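Ticket 431: Missing names on the Bright petition page
Reading time: 2 minutes
Status: open again

The Vullgate ward petition asks the state legislature to name the Stodton post road bridge after the ward's first woman state senator. It needs 3,000 signatures before the sponsor will file the resolution. On the night of the last canvass the page showed us past that. The next morning it showed us short, with no notice and no entry in the change log.

Prarkurlow, who host the page, answered that the count had "settled." I asked what that means and got a link to the help page, which doesn't use the word.

What I tried first:
Cleared the browser cache. No change.
Logged in from a second account. Same number.
Downloaded the signer list at 8 a.m. and again at noon. The two files don't match each other, and neither one matches the page.
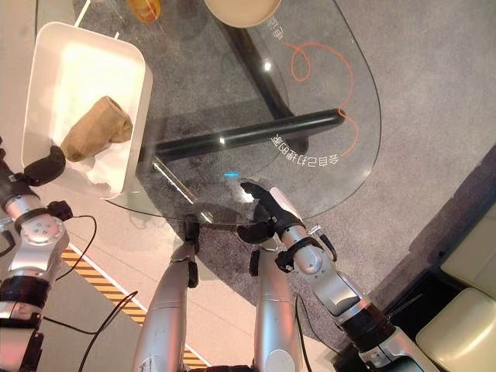 White tray and tan bundle on the glass table.

The second answer from support was that duplicates had been removed. Maybe so. I compared the missing lines against the rest of the file and found 30 people gone who appear once and only once, with full street addresses inside the ward. Several share a last name and a house number with someone still on the list. My guess is that the filter treats a married couple as one person. Support says it checks "multiple fields" and won't say which.

I sent them the missing lines and asked for a plain yes or no on each. They closed the ticket as resolved. I reopened it.
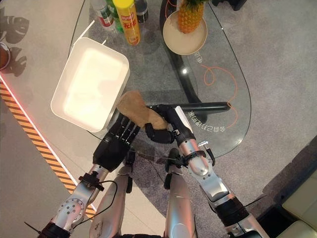
Bright replied that the household theory doesn't cover everything, as two of the missing signers live alone. The better suspect in that reply was the zip code field, which drops a leading zero when the file is saved as a spreadsheet and sent back in. Signers entered from paper sheets would be hit and online signers wouldn't.

I'm not sold. Paper sheets went in all through August and the count never moved backward then. Still, it can be tested, so I entered one paper signer again with the zip code typed as text. The name showed up on the page and was still there an hour later. One name doesn't prove much. I've asked for it to be left alone overnight.

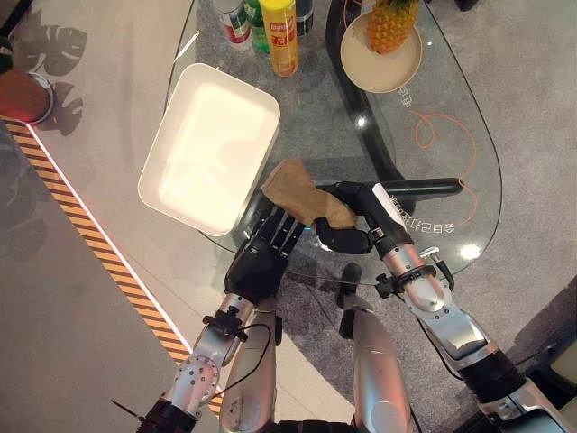

If it holds, I'll enter the others the same way, in small batches, and save the list after each. If any drop out, I want the filter rules in writing before we hand anything to the sponsor's office. The other side at Stodton has already said it will challenge the signatures, and "the count settled" won't get us through a hearing.

Priority changed from low to high at 4:15 p.m. Support changed it back at 4:40. I've set it to high again.

Waiting on: Prarkurlow, for the removal log.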